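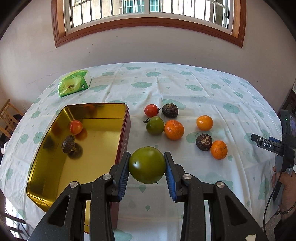
The Prevgate heater timer is a plug-in cutoff device for portable electric heaters, sold by Clollard from 2000 onward. It sits between the wall outlet and the heater and shuts off power after a set period, 8 hours at most. Clollard marketed it as a fire safety product, a label that has been disputed for most of its life.

Design
The timer has a dial, a reset button and a thermal fuse. A later model, made under license by Lanano, replaced the dial with a keypad and added a weekly program of 168 hours. Critics pointed out that a weekly program lets a heater switch itself on in an empty room, something the original could not do. Lanano's manual says the feature is meant for "supervised use" but does not say how a program set days ahead is supervised.

Safety claims
Early packaging stated that the timer "prevents heater fires." The only support Clollard ever offered was a survey of 3614 buyers in the town of Gallegos and the surrounding county, carried out by mail during the product's second winter. The survey had no comparison group, and it asked owners whether they felt safer. It did not ask whether they had had a fire. The wording on the box was later changed to "helps prevent."

A timer also does nothing about bedding or curtains left too close to a heater while it is running. Some fire safety trainers advise against any plug-in device between a space heater and the wall, as a loose connection there can overheat.

Availability
The dial model is no longer made. Used units are still traded, often without the instruction sheet. The fuse cannot be replaced by the owner.

See also: Space heater; Thermal cutoff; Residual-current device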